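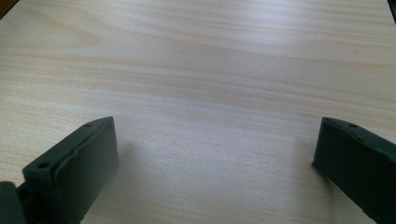 List archive > Hardware > Grippers and upkeep

From: babalola-bench
To: kunska-handheld list
Date: Saturday, July 6, 2024
Subject: Re: Re: pads keep letting go on the second gripper

Replying inline to the Trivance folks and then going on for a while, so get a coffee first. I love this stuff and I have finally had a full week on the Babalola cell with nothing else on my plate!

> We have a pair of the Kunska handhelds at our Flaltville site and the
> pads on one of them keep letting go at the bottom corner. We press
> them back down and they hold for a morning. Is it the glue, the
> plastic or us? Also, how do you all decide when a finger gets
> changed and when it just gets new pads? We have been going by feel
> and no two people here feel the same thing.

First part first. In our case it was us, and I suspect it is you too (sorry!). We were wiping the fingers with whatever was on the bench, then sticking the new pad on straight away. The wipes leave a film. You can't see it, but drag a clean fingertip across the face and it feels slick where it should feel dull. Now we do one pass with isopropyl, a second pass with a fresh cloth, and then the finger sits on the shelf while I do the other one. Two minutes, maybe. The difference is huge.

Second thing, pressing a loose corner back down is a trap. I did it for months. The adhesive has already picked up dust and skin oil by then, so you get a morning out of it just like you said. If a corner lifts I now take the whole pad off and start clean. Pads are cheap and an afternoon of odd grasps is not.

Third, cut the pad a hair smaller than the face. We used to cut it big and let it hang past the bottom, thinking more foam meant more grip. What hangs past the plastic catches on the table and on the rims of boxes, and every catch works the glue line a little more. The same goes for the top, where people like to fold it over the edge. It looks tidy on day one and then the fold fluffs up and starts to pull. Sharp blade, metal ruler, stop short of the edge on all sides.

On when to change a finger versus when to change pads, our rule is dull but it works. Pads go every 1,000 grasps or whenever a corner is up, whichever comes first. Fingers go when they fail the table check, described below, after the screws have been seen to. That took the "feel" out of it for us, and the arguments too. 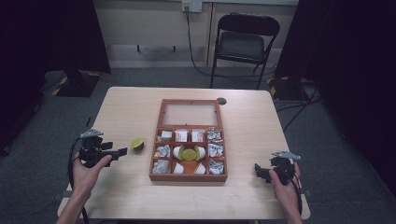
Now the setup for the check itself, which I have been meaning to write up since January. We do it on the same table we do the packing work on, with the box and the foil packets still out. I used to clear everything off first and it made the check such a chore that I skipped it. These days I leave the box where it is and use the bare part of the table, and I do both grippers back to back so I can compare them while the first is still fresh in my mind.

Table check, as it stands in our notebook:

Open the jaws all the way. Hold the gripper low over bare tabletop and look down along it. The two tips should come out level with each other. If one is lower, don't touch the linkage yet. Check the finger screws first. On ours it was a screw 4 times out of 5.

Close slowly by hand until the faces touch. You want the tips and the heels meeting together. If the tips meet first you will drop anything round, and if the heels meet first you will never pick up anything thin. Our little coffee pods are brutal for the first one, they just squirt out sideways.

Strip of printer paper between the faces, close, pull. Do it near the tip, in the middle and near the heel. The pull should feel the same in all three places. I know, I know, that is "by feel" again, but comparing three pulls on one gripper with one hand is a lot easier than remembering what last week felt like.

Open again and let it close, open, close, 7 times, listening. A dry pivot has a tick to it. If you hear a tick, one tiny drop of light oil on the pivot and wipe off everything you can see. Oil that creeps down onto the foam will undo all your nice clean pad work.

Last, follow the cable with your fingers from the gripper body down to where it drops off the table. Any stiff spot or flat spot, swap it before the session starts. A cable that tugs makes the operator hold the wrist crooked, and then you are chasing a "bad finger" that was never bad. Ask me how many fingers I printed before I worked that one out.

On the screws, because somebody always asks. They thread into plastic, so go gently. I use a short driver with a fat handle held between two fingertips so I can't lean on it. Snug, then stop. If a hole has already stripped, a longer screw will get you through the day but plan on a new finger. We tried glue in the threads and it was a mess — the next person to service it had to cut the screw out.

One question back to the Trivance people. When your corner lets go, is it always on the same finger? On our left-hand unit it was always the one nearer the box, and that turned out to be plain old rubbing on the box wall on the way in. We changed the approach so the jaws come in a bit higher and open later, and the pads started lasting to their full count. If yours is always the same side, I would look there before buying any new adhesive.

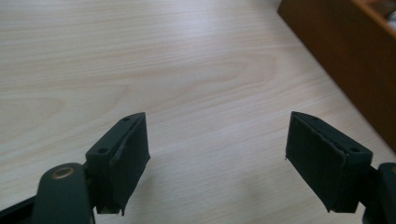

5 min read

More on storage, which I left out of my last message and which a couple of you wrote to me about off list.

Don't park the grippers closed. Foam that is squeezed all night takes a set, and in the morning the paper pull is off for the first hour or so. Leave the jaws wide open, lying on their side or on a stand, with nothing between the fingers. Keep the sheet of spare pad material flat in a bag and out of the sun. Ours lived on a windowsill for a while and the backing went like old tape.

I keep a small tin with each gripper: cut pads, spare screws, a driver, cloths, paper strips already cut. Having it right at the cell is what got the check done daily. When the parts were in the cabinet down the hall it got done on Mondays, if that.

Things I still don't know and would love to hear about:

Has anyone tried a thinner foam? I want a crisper edge at the tip for the foil packets, which crumple and slide, but I'm worried about losing grip on the pods.

Does anybody have a better way to log pad changes? We write a tally on masking tape stuck to the tin. It works until someone borrows the tin.

And if there is a cutting template for the pads floating around, please post it to the list. I'll trade you my table check sheet for it — it's one page and it has oil on it already.

-- 
Babalola cell, bench side
kunska-handheld mailing list
Please trim quotes when replying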